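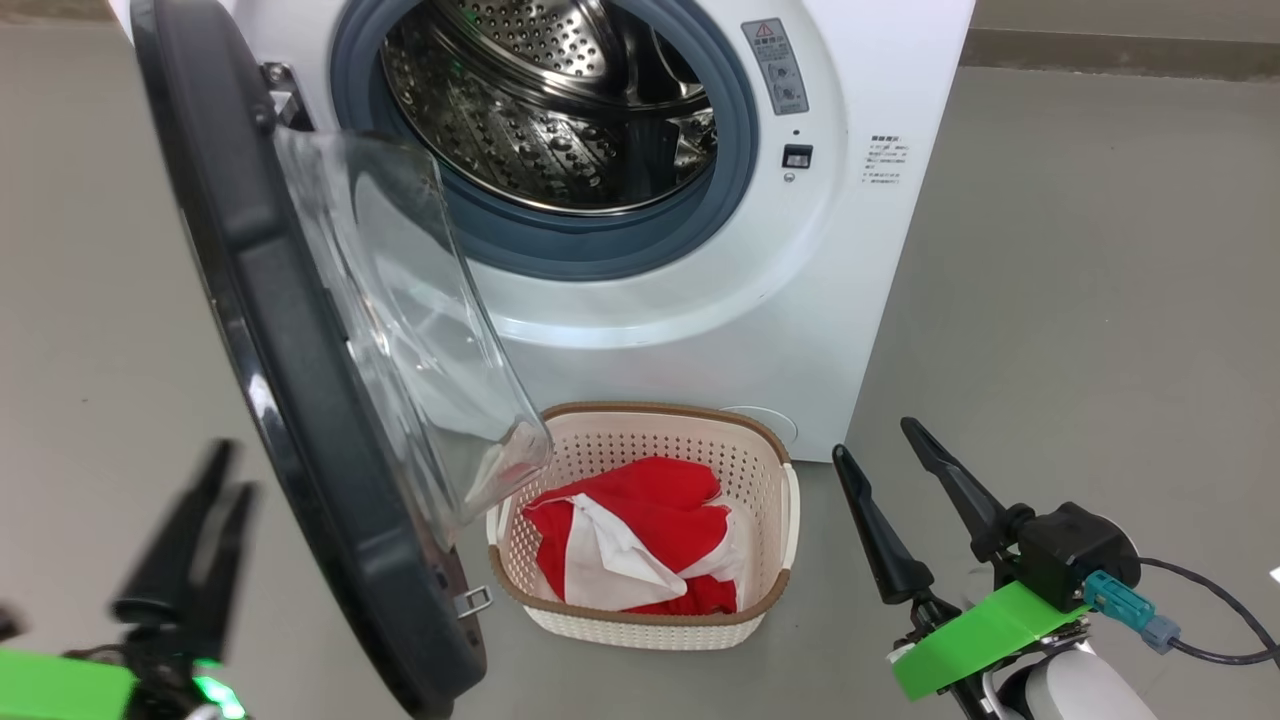
Front loaders, baskets and pink socks: your laundry questions

I've been writing up our household washing on this site for 13 years now, and the same questions land in my inbox every few weeks. I've put my usual answers on one page so I can point people to it (and so I stop typing out the vinegar one). I'm not an engineer, just someone who does a lot of washing in a small flat and has opinions about it.

Can I wash red and white together if the red thing is old?

Maybe, but I wouldn't start with anything you're fond of. Get a corner of the red cloth damp, press it hard against a bit of white kitchen paper and leave it for a minute. Any pink at all and it goes in on its own. If the paper stays clean I'll risk the pair of them at 30, never hotter. New red cotton gets three or four washes by itself in my house before it's allowed near anything pale.

But they're in the same basket!

Mine usually are too. Dry cloth sitting on dry cloth won't do anything. It's when one of them is damp that you get trouble, so don't drop a wet red tea towel on top of your white ones and go off for the weekend. I did exactly that in September and I now own a pale pink pillowcase.

It's already gone pink. Is it ruined?

Not yet! Keep it wet, whatever you do, and don't put it near a tumble dryer. Wash it again straight away, by itself, with an oxygen-type whitener and the warmest water the label allows. I've rescued most things this way. Silk and wool are another matter and I'd leave those to a proper cleaner.

Should I leave the door open between washes?

Yes, please. If you've got small children or a cat who likes caves, do whatever you need to keep them out of the drum – a closed door to the laundry room is what my sister-in-law uses. Otherwise leave the machine door open for a few hours after the last load, then pull it to so there's just a gap. Mine smelt like a pond for the first year I had it, and this was the thing that fixed it.

What's the grey rubber ring for and why is mine disgusting?

It's the door seal, or gasket, and it stops the water ending up on your floor. It has a fold in it and everything collects in there: fluff, hair, grit, the odd hairgrip. Peel the fold back with your fingers and wipe all the way round with a cloth and warm soapy water. I do it on Sundays. Black spots that won't shift are mould, and if they've been there for years you may just have to live with them or have a new seal fitted.

Does the glass in the door need cleaning?

It does, and people forget it. The bowl shape sticks right into the drum so it picks up a film of detergent, especially along the bottom. A damp cloth does the job.

Where is the filter, and do I really have to?

On most front loaders it's behind a little cover low down at the front, often on the right. Yes, you do have to. Switch off at the wall, lay down an old towel, have a shallow tray ready and unscrew it slowly, as there's always more water than you think. I've had coins, a bra wire and a whole baby sock out of mine. Shift the washing basket before you start, or you'll be drying that as well.

How full is too full?

I put the flat of my hand on top of the load. If it slides in comfortably between the clothes and the top of the drum, fine. My machine says 8 kilos on the front and I've never weighed anything in my life.

What sort of basket do you recommend?

Plastic, with holes in the sides, and low enough to sit under the open door so that things fall into it instead of onto the floor. The holes let air get at whatever's in there. Wicker looks lovely but it snagged a jumper of mine, and I haven't forgiven it. Run your thumb round the rim and the handles before you buy and put it back if anything feels sharp.

The instructions on my machine are in a language I can't read. Help?

Try the camera translator on your phone first – it's a bit rough on small print but you'll get the gist. The little pictures on warning labels are fairly easy to follow anyway. Then look up the model number online, as there's often an English manual to download. Once you've worked out your three favourite programmes, write them on a bit of masking tape and stick it by the dial.

Is vinegar all right in the drawer?

I've stopped. Some makers say it's hard on the rubber over time, so check your manual. A hot empty wash once a month has done just as well for me.

Last updated October 12, 2024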